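## Makeup air: notes from the Trelladdale building

Members have been asking since spring why the ground-floor workshops at Trelladdale are hard to keep at temperature, and why the street door sometimes needs a second pull to open. Both complaints come from the same source. The building exhausts more air than it supplies, and the difference has to enter somewhere.

The original ventilation drawings show two exhaust fans on the roof and one supply unit on the north wall. At the last balance test, combined exhaust measured 1664 cubic feet per minute and supply measured 531. The gap was coming in through the door frames, the old mail slot, and the unused chimney in the back hall. None of these has a filter or a heating coil.

### What the test covered

Staller carried out the work over two mornings in October. Flow was read at each grille with a capture hood, and pressure across the street door was logged with all interior doors closed, then with them open. Opening the interior doors reduced the pull on the street door but did not remove it. The basement stair door had the strongest draft of any interior opening, and the cause was a missing sweep.

The supply unit was the larger problem. Its filter bank had been fitted with a denser grade than the fan was selected for, and the intake screen outside was matted with cottonwood fluff. The belt had also stretched. After cleaning, a new belt, and the correct filters, supply rose to 1545. The building still runs slightly negative, as the design intended for the side with the finishing room.

### Changes now in place

- Supply filters are the lower-resistance pleated type. Spares are on the shelf in the plant closet, marked with the airflow direction.
- The intake screen is now on hinges and can be brushed from the ladder platform without tools.
- The chimney has a sheet metal cap with a gasket. Please do not remove it to run cables.
- The mail slot is closed. Mail goes to the box by the bike rack.
- Exhaust fan 2 is interlocked with the supply unit and will not start if supply has tripped.

The interlock has one side effect. If fan 2 is silent when the wall switch is on, check the amber lamp on the supply panel before reporting a fan fault. A lit lamp means the supply unit has tripped and fan 2 is being held off. Do not reset the panel more than once; send a message to the building address and leave the switch off.

### Room temperatures

With the supply air passing over the heating coil again, the shared table room should sit closer to its setpoint through winter. The thermostat in that room was mounted above a steam radiator and read high for years. It has moved to the inside wall, at shoulder height, next to the light switch. Early readings are steady, although the room still cools quickly when the loading door is held open.

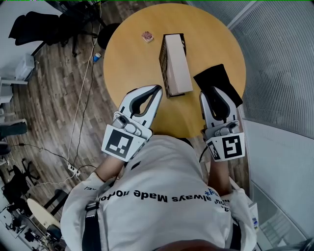
*At the round table, with a gripper in each hand.*

Trinh Trương has been logging temperature and relative humidity in the table room and in the two studios facing the yard. The loggers are small gray units made by Kernon, fixed to the walls with putty. Leave them where they are, even if one looks badly placed. The one behind the Murakami dehumidifier was put there on purpose, to record the return air.

Humidity is the less settled question. Outdoor air in cold weather carries little moisture, and heating it lowers the relative humidity further. More supply air therefore means drier rooms from December on. Anyone storing solid wood panels or instruments in the yard studios should expect some movement and may want to keep them in closed cabinets. A central humidifier was priced and set aside — the duct run is too short for the steam to be absorbed before the first elbow, and water would collect in the duct.

### Still open

The basement door sweep is on order. The finishing room needs its own balance test with the booth fan at full speed, and that will close the room to members for around 3 hours. The time will be posted on the plant closet door once Staller confirms it.

Draft reports are still useful. Give the room, the time of day, which doors were open, and whether the roof fans were running. A strip of tissue held at the gap will show the direction of flow, so include that too if you can.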